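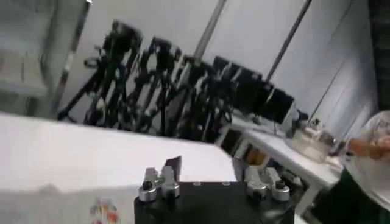 About Trikbridge

Trikbridge is a language school for adults. We teach English, Spanish and Portuguese to people who work during the day, and we offer a smaller program of literacy classes for people who did not finish school or who learned to read in a different alphabet. We do not teach children and we do not run summer camps.

The school has been open for 29 years. It began as a single evening class in English for hotel and restaurant staff, held in a rented room above a tire shop on Gunawardena Street. The class met twice a week and had no name. When the landlord needed something to put on the lease, the founders took the name of the footbridge at the end of the block, and that name has stayed with us through three changes of address.

Where we are

We teach at 2 sites. The main school is still on Gunawardena Street, four doors down from the original room. It has classrooms on two floors, a reading room and the office. The entrance is on the side of the building, past the bicycle racks. People looking for us from the street often go into the dental practice by mistake, and the staff there are kind about it.

The second site is in the Jivura neighborhood, next to the bus station. We opened it when we found that a large share of our evening students were riding more than an hour each way. Jivura has fewer rooms and no reading room, but it is open earlier in the morning, and the classes for people coming off night shifts are all held there.

Both sites can be reached without stairs. The elevator on Gunawardena Street is slow, so please allow a few extra minutes if you plan to use it.

What we teach

English is our largest program. There are eight levels, from complete beginner to a level suitable for college study or professional licensing. Most students start somewhere between levels two and four. Each level takes one term in the regular course, or half a term in the intensive course.

Spanish and Portuguese are taught at five levels each. Many of the students in these classes work in health care, schools or construction and want to talk with patients, parents or crew members without waiting for an interpreter. We also get retired people, people who have married into a Spanish- or Portuguese-speaking family, and a few who simply like languages.

Literacy classes are free. They are small, and students may join at any point in the term. These classes are taught in English, with help in other languages when a teacher is able to give it.

We also run short courses in:

Workplace writing (email, incident reports, forms)
Pronunciation
Conversation for intermediate students
Preparing for the citizenship interview
English for drivers and warehouse staff

Not every short course runs every term. The current schedule is posted at both sites and on the Schedule page.

How classes work

A regular class meets two evenings a week for two hours. An intensive class meets four mornings a week for two and a half hours. Classes are held in person. We taught online when the buildings were closed, and we kept one online conversation group afterward at the request of the students in it, but most of our students told us they learned better in a room with other people, and many of them do not have a quiet place at home.

New students take a placement interview before they register. It takes twenty minutes and there is nothing to study for. A teacher talks with you, asks you to read a short text and asks you to write a few lines about your work or your family. If you cannot read or write yet, tell the teacher and that part will be skipped. If the level turns out to be wrong, you can change classes during the first two weeks at no cost.

We use printed textbooks in levels one through five. From level six on, teachers put together their own materials, mostly from newspapers, radio and the kinds of documents our students bring in – leases, insurance letters, notes from school. Students are welcome to bring in anything they are struggling to read. Black out any private information first.

There is homework, but not much of it. We expect a student in a regular class to spend two hours a week on it. Teachers know that some weeks this will not happen.

At the end of each level there is a test with a spoken part and a written part. Students who pass receive a certificate showing the level and the number of hours attended. Some employers accept this certificate and some do not, so ask yours before you register if that is your main reason for coming.
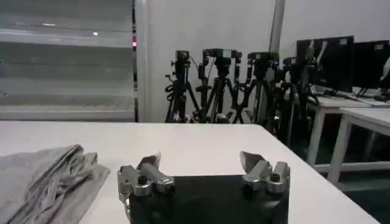

Our teachers

All of our language teachers have a teaching qualification and have worked with adults before joining us. More than half learned English as a second language themselves. New teachers sit in on classes for their first two weeks and then share a class with an experienced teacher for the rest of the term.

Teachers are employees of the school. They are paid for preparation time and for meetings as well as for hours in the classroom. We moved to this system twelve years ago, after a period when we were losing good teachers nearly every term. It made the courses more expensive to run, and it is the main reason our fees went up at that time. Students now usually keep the same teacher for at least two levels in a row.

If you would like to teach with us, please send a résumé and a short letter to the office. We hire mainly in August, before the fall term. We read every application but we can only reply to the people we want to interview.

Our students

In the last school year we had 2,313 registrations across all programs. One person may register more than once in a year, so the number of individual students is lower. Of those registrations, 913 were in the evening English courses, which remain the center of what we do.

Students come from many countries and many kinds of work. The youngest are eighteen and there is no upper limit. We have taught people with doctoral degrees in the same room as people who left school at ten, and we try to place students by what they can do in the language and by nothing else.

Students elect two representatives at each site every year. The representatives meet with the director once a month. The earlier opening hours at Jivura, the microwave in the hallway on Gunawardena Street and the rule about phones in class all came out of these meetings.

How we are funded

Trikbridge is a nonprofit organization. Most of our income comes from course fees. The rest comes from contracts with employers, from grants and from individual gifts.

Employer contracts are handled under the name Jedance. This was the name of a small workplace training company that merged with us, and many of its clients still know it that way. Jedance classes are held at the employer's own location and on paid time. We do not accept contracts where employees are asked to attend without pay. If your company would like a class, write to the office and put Jedance in the subject line.

Money left over at the end of the year goes into the fee assistance fund. The fund pays part of the fee for students who could not otherwise attend. The application is one page long and asks for one recent pay stub or a letter. Decisions are made within a week. Teachers are not told which of their students receive assistance.

Fees and refunds

Fees are listed on the Fees page and are the same at both sites. You can pay for the whole term at once or in three parts. Textbooks are not included, but the office keeps a shelf of used copies at half price, and the reading room has reference copies that stay in the building.

If you cancel before the first class, we return the full fee. If you cancel during the first two weeks, we return the fee minus the cost of the classes already held. After that we cannot give a refund, but we can hold your place for a later term if you have had a change in work hours, an illness or a new baby. Come and talk to us before you stop attending.

The reading room

The reading room is on the second floor of the main school. It has graded readers, dictionaries, newspapers in several languages and a few computers. Current students can use it whenever the building is open, and former students can use it on weekday afternoons. Books may be borrowed for three weeks. There are no fines, although we will call you.

Children may sit in the reading room with a parent, but we do not have child care at either site. We know this keeps some people from attending. We ran a trial some years ago and could not meet the licensing requirements in the space we had. We are still looking for a partner organization close to Jivura.

Visiting us

You are welcome to visit before you register. The office on Gunawardena Street is open from nine in the morning until eight in the evening on class days. The office at Jivura opens at seven and closes at six. Between terms both offices close at four.

Someone in the office will be able to speak with you in English, Spanish or Portuguese. For other languages, call ahead and we will see whether one of the teachers can be there.

You may sit in on one class for free. Ask at the office and they will check with the teacher first.

Page last updated 2022-05-25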